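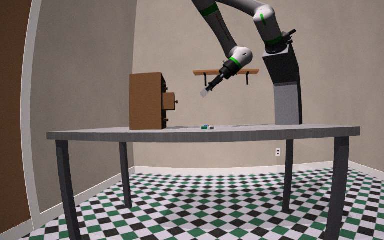
Ticket 3453: Invoices print with the last column missing

Status: Closed
Opened: May 24, 2022
Product: Dondimus desktop, Dratby office

Hi support folks! I'm back, sorry. Every invoice I print from Dondimus is losing the right-hand column, so my customers get the item and the quantity and no price at all (they're thrilled, as you can imagine). On screen it looks perfect. It started after I moved over to the new Widmer printer, and I have 50 invoices that need to go out before June, so I'm a little twitchy.

What I've tried so far:

Turned the printer off, waited 30 seconds, turned it back on. Same thing.

Printed a test page from the printer's own menu. Came out fine, margins and all, so I don't think it's the printer itself.

Printed an invoice from the old laptop. Price column is there! Same printer, same paper, same invoice. That one had me staring at the wall for a while.

Update 1

OK, your reply said to check the paper size in Dondimus, and I did. File, Page Setup, and it was set to A4. We use Letter. I have no memory of ever touching that. Changed it to Letter, hit Save, printed one, and I got half of the price column. Progress, I guess? The dollar sign and the first digit are there and then it just stops.

I also tried "Fit to page" and that made everything tiny, and the Plusosham logo at the top went all squashed. Switched it back off.

Update 2

Did the template thing you suggested. I opened the invoice template (the one called Plusosham Standard, not the plain one) and looked at the column widths. The Description column was set way wider than on the laptop. I think it got stretched when I imported my settings, since the laptop copy says 16 less than this one does. I typed in the laptop's number, saved the template, closed Dondimus all the way and opened it again.

First print: full price column! Second print: full price column! I did a long one that runs onto a second page too, and the totals line up.

One thing for your notes: if you save the template but don't close the program, it keeps printing the old way. I wasted a good bit of paper before I figured that out.

Update 3

All the invoices are printed and in envelopes. The logo still looks a hair fuzzy on the Widmer, but that's a different headache and I'll open a new ticket if it keeps bugging me. Go ahead and close this one, and thank you so much!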